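Home recordings: where we have got to

By Aiman Goh

Most of you will know that Umov spent the spring collecting demonstrations at the Briselthorpe workshop, on the long benches under the strip lights. The bench set stopped at 1039 usable recordings in May. The arm learned the bench tasks well enough from them, but when we moved it to a table in an ordinary room it did badly. It reached short, it went for the wrong object, and on one run it closed on a fold in the tablecloth and kept hold of it.

Since then we have been recording in people's homes with the hand-held gripper. You hold it by the grip, walk up to the table and do the task yourself while the camera on the tool records what the fingers are near. There is no arm in the room. The jaws on the tool have the same shape and the same pads as the pair on the Flolness arm, so what the camera sees during a demonstration should be close to what the arm will see later when it tries the task on its own.

The first home task is called "egg to figure". A small blue egg-shaped object is on the table and has to be picked up, carried to the cartoon figurine standing further back, and put down in front of it. The figurine must not be knocked. Everything else on the table stays where the household keeps it.

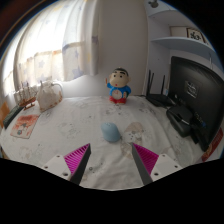
We chose a small smooth object because it punishes a poor approach. If one pad touches before the other, the egg rolls or tips, and you have to start again. People new to the tool tend to come in too high and then drop straight down. It works better to lower the tool early, bring it forward with the fingers open, and close only when the egg is well between the pads. Slow is fine. Stopping dead halfway is less useful, as the arm learns the pause along with everything else and will hang there in the same spot.

The printed tablecloth was a worry at first. It has pale cartoon drawings all over it, and a policy trained only on bare benches had never met anything like it. We talked about asking for a plain cover and decided against it. People have patterned cloths, and cloths have creases. The same goes for the monitor and the router at one side of the table and the model ship at the other. The arm will have to work among things like these.

Daylight has been harder. A bright window behind a thin curtain changes the look of the whole table, and the pale cloth can lose most of its detail. We are not drawing the line at bright recordings, but we would like a better spread. If you have only ever recorded in the morning, please do your next session after four o'clock.

The home set now has 577 recordings that passed checking. The most common reason for turning one down is a late start, where the tool is already over the egg when the recording begins. The arm then has no example of how to get there from further off. The second most common is a hand or sleeve coming in front of the camera.

We also tried the same task by remote control, with the arm clamped to a table at Briselthorpe and the operator using the Abdella controller from the next desk. It has its uses. You find out quickly which positions the arm cannot reach, and you get the joint readings along with the pictures. It is slow, though, and the operators found it tiring to judge depth from a screen. A session of up to 20 tries was as much as anyone wanted to do. We will keep remote control for corrections, where the arm starts a task by itself and the operator takes over when it goes wrong.

The plan for November is to train on both sets together and run the result on a table nobody has recorded at. Whether the bench recordings help or get in the way is an open question, and opinion in the office is split. My own guess is that they help with the closing of the fingers and do little for the approach.

One more request about starting positions. Please step back before you begin. Stand far enough away that the front edge of the table and a bit of floor come into view, hold still for a moment with the fingers open, then move in. It feels like wasted time when you are doing the same thing over and over, but the far starts are the ones we are shortest of. Vary the side you come from as well, and move the egg between tries, including to spots that are awkward to reach.

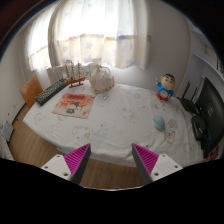
If you are recording this month

Check the pads before each session. Wipe them with a dry cloth and make sure both mounting plates are tight. A loose plate lets one finger sag and spoils the whole session, and you may not notice while you are holding it.

Open and close the fingers fully once at the start. The checking software uses this to work out the width of the gap.

Say the task name out loud before the first try of each batch. Typed notes have gone missing twice and the sound track has not.

If you drop the egg, leave the recording running, pick it up with the tool if you can, and carry on. Recoveries are welcome. If it goes on the floor, stop and begin a new recording.

Keep papers with names or addresses off the table, and switch off any screen that faces you.

Upload on the same day where possible. The Thursday check picks up whatever has arrived by noon, and you will get a short list back showing which recordings were kept and why any others were not. Spare pads are in the grey drawer at Briselthorpe; please write down what you take.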